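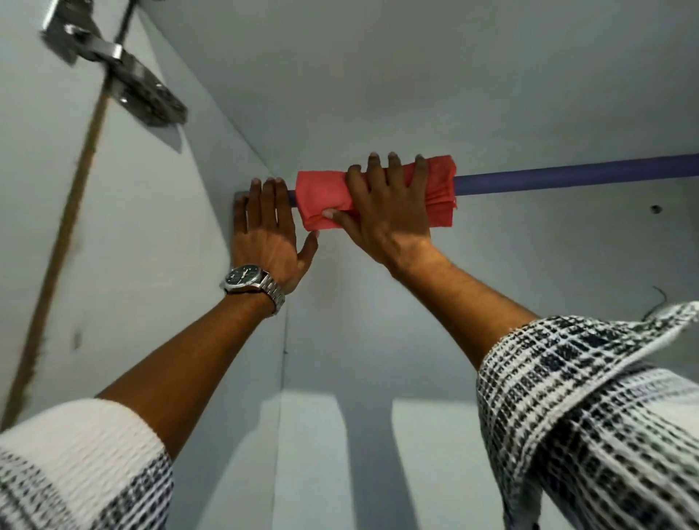
**Hornix Head-Mount Demo Kit**

Show it with your own two hands! The Hornix records what you see and what your hands are doing while you get on with a job at normal speed, and turns each take into a demonstration your robot can train on. No joystick, no gloves, both hands free. We love it for household work: wiping a closet rod, opening cabinets, reaching into all those awkward corners.

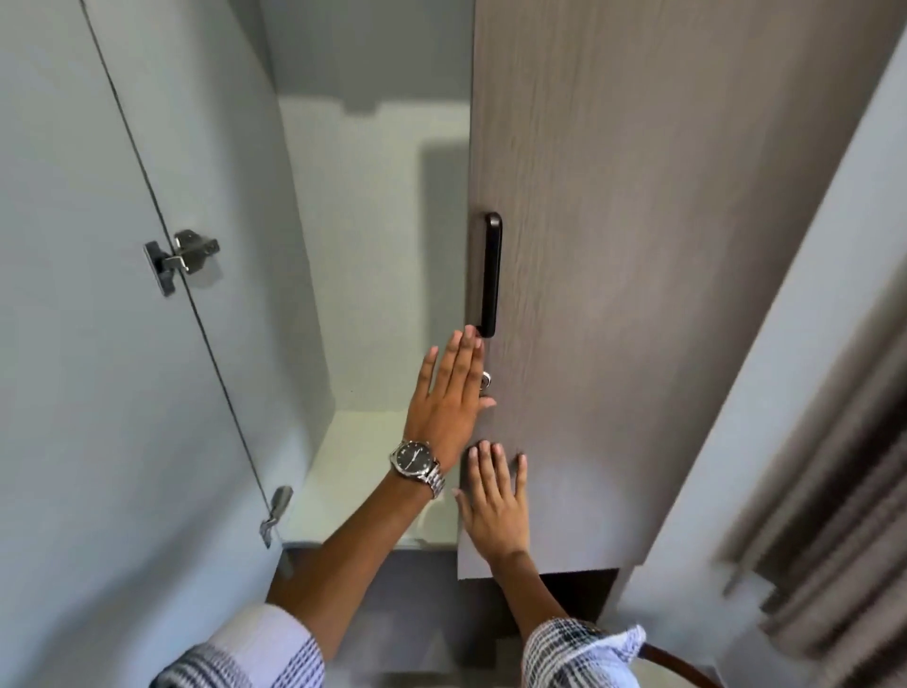
*Both hands on a wood-grain wardrobe door, left hand just below the handle.*

**In the box**

- Hornix head camera and padded strap
- 3 battery packs
- Clameck belt clip
- Oteo labeling software, 7 seats

Kristaps Grigaitė built our closet-cleaning starter set with this same kit: 391 takes across 18 tasks, and every one of them comes with your order (the corner-wiping takes are a joy to train on).

Want to correct the robot live? Add the Wu remote arm controller and save both kinds of demo in one project.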